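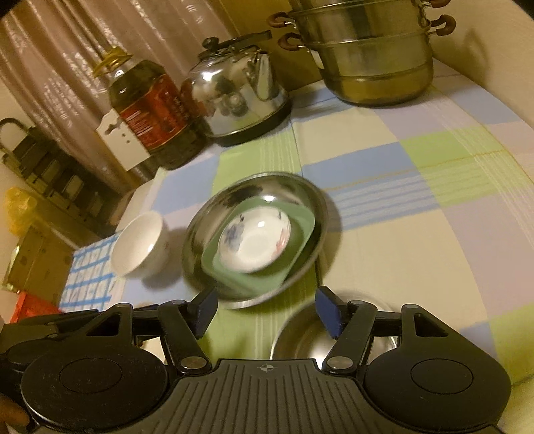

A hand-held gripper with its finger pads open over a table of bowls and crockery.

Stanum, the Jedholm software firm, has released version 6 of Fundel, its grasp planning tool. The update picks a grip for dishes stacked inside one another, such as a saucer in a bowl, and was trained on almost 3000 recordings made with hand-held grippers in 39 homes. Planning now takes 30 milliseconds per grasp. Existing users can download it from August.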